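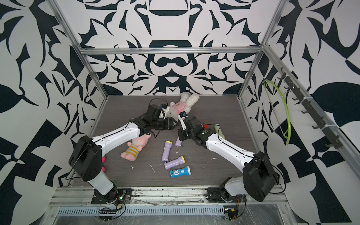 Gruvivberg Curtain Panels, Black and White: Worth Hanging?
May 23, 2023

I have a weakness for large patterns and no natural talent for living with them. The Gruvivberg is a heavy cotton panel printed with big mirrored leaves and scrolls, very dark navy on white. From across a room the navy reads as black, and the Plasa website calls it black, so I went in expecting black. Up close, in daylight, it has a blue cast. My sofa is a brown that now looks like a mistake.

I bought two panels at the Plasa store in Erorbridge, 64 dollars for the pair, and hung them on the long wall of the playroom as a sort of fabric wallpaper. That was in December. They have been up long enough for me to have opinions.

The pattern

It's loud. The shapes curl toward each other in mirrored pairs, and if you stare at them while waiting for a child to choose a bedtime toy, you will start to see faces. One of mine is an owl. Another is a former landlord.

On one wall it looks deliberate. I tried a spare length on the side wall as well and lasted a weekend. Take it around three sides and you're inside the pattern, so decide beforehand whether you'd enjoy that.

What goes in front of it

White toys get a bit lost against all that white scrollwork. Pink does very well. A white bunny in a pink shirt survives on the strength of the shirt, and anything striped in yellow and gray holds its own. Flashlights, which breed in this house, are best kept on the floor and away from the fabric entirely. Shine one through the panel from behind and you get enormous leaves on the opposite wall, a feature Plasa doesn't advertise and my kids found in the first hour.

Floors matter too. A dark gray wood-grain calms the whole business down, though it shows every pale crumb. I'd still pick it over our beige carpet, which makes the panels look as if they're visiting from a better house.

Hanging and washing

The panels come with a rod pocket and clip loops. The pocket is tight, and my 24 mm rod went in with language. The loops are fine. The hem is straight on one panel and approximate on the other, so match the scrolls at eye level and let the bottom do what it likes.

I've washed them twice, cold. No bleeding, slight shrinkage, a great deal of ironing. The Wada panels I had before came out of the dryer ready to hang, but they were oatmeal.

Would I buy them again? One wall's worth, yes. Plasa also sells the print as a quilt cover for 200 dollars, and I've been told I'm not allowed.

Four stars. The missing one is for the hem.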